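Clear tubs are coming to the Plesarstead store cupboard!

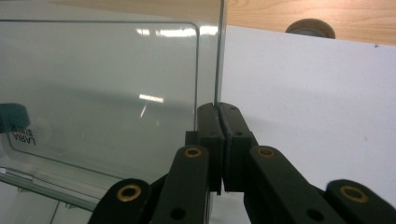
Ghada Sleiman

I have been going on about see-through containers since February, so forgive me if this runs away with me a bit. We finally have a set of 20 for the dry goods, and they are such a pleasure to use – you can tell the rice from the barley without lifting a single lid!

The plastic has a faint grey-green tint when you catch it side on, which I've grown very fond of. Nuanchan thinks I'm mad.

The flours and the lentils go in first. Please fill the tubs to 900 g even though they'll take 1000 if you shake them down, as the lids sit better with a bit of air at the top. Labels go on the short side, low down, with the date you opened the packet. Pencil is fine.

Anum has offered to do the spices next (hurrah), and Decha is hunting for something tall enough for spaghetti. If you have one going spare at home we'd love it, lid or no lid.

Washing up: warm water and a soft cloth please, no scourers, they go cloudy so quickly. Stand them upside down on the rack overnight and stack them in the morning.

The old biscuit tins are on the bottom shelf if anybody would like one – I've already bagged the blue one!

Last updated: March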